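2023-06-13

# Gridavine 2 brings gentler planning to two-armed laundry folding

The small team behind Gridavine, the open planning and control package for robots that handle cloth, has put out version 2 this week, and anyone who has spent a long afternoon watching a sleeve slide out of a gripper will want to set aside a little time for the release notes. They are long (the team has never been shy about explaining itself), but they are friendly reading, and there is a good deal in them for labs that work with two arms on a shared table.

The biggest change is in the way the planner chooses where to grasp. Earlier versions looked for the outline of a garment and went for whichever corner scored best, which worked nicely on a dish towel and rather less nicely on a pair of pants that had landed in a heap. Version 2 scores folds and ridges in the cloth as well as corners, and it keeps several candidates alive while the arm is on its way down, so that a poor first guess can be swapped for a better one without sending everything back to the home position.

"We used to treat the cloth as if it would hold still and wait for us," said Perla Barajas, who leads the planning work at Gridavine and wrote most of the new grasp scorer over the winter. "Now the plan is more of a running conversation. The arm comes in, we look again, we adjust by a finger's width, and we keep going. I think people will feel the difference the first time they put a dark shirt in front of it." 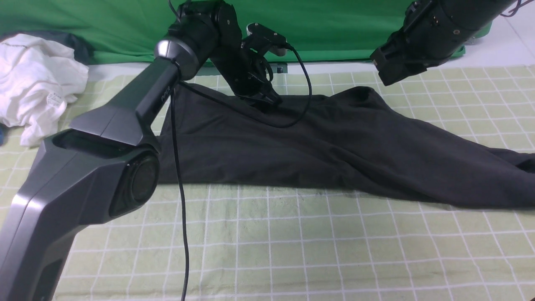
Dark clothing has been a sore spot for a long while, and regular users will remember the lively thread on the subject that started back in February and ran well into spring. Black fabric gives a depth sensor very little to work with, and the old perception module would sometimes report a smooth patch where there was a perfectly good wrinkle to grab. The replacement was trained on 1,297 recorded grasps, a large share of them on black and navy garments, and it now passes along a confidence value that the planner can use to slow the arm when it isn't sure of what it is seeing.

There is good news on the coordination side too. The two arms now share a single schedule, and the second one can hold a waiting pose over the table while the first takes its grip, then move in once the cloth has been lifted. Setiawan, the collision checker that many users were already bolting on by hand, comes bundled with the package and is switched on by default. It can be given a simple model of hanging cables, too, a request that had been sitting in the tracker for longer than anyone on the team cared to admit!

Jernia, the browser tool for replaying runs, has been refreshed to match. You can scrub through a grasp, see which candidates the planner was weighing at each moment, and leave a note for whoever picks up the work after you. The release closes 34 reported bugs in all, among them the much-grumbled-about one that made the gripper close a second time after a successful pinch.

Configuration files from version 1 will need a few edits, and a conversion script is included, though Barajas suggests keeping a copy of the originals until you have run a session or two and are happy with the results. The team will hold an open workshop at Pollberg with room for 16 people, who are welcome to bring their own recordings and any garment that has been giving them trouble. Sign-up is through the project's mailing list, and the talks will be posted there afterward for everyone who can't make the trip.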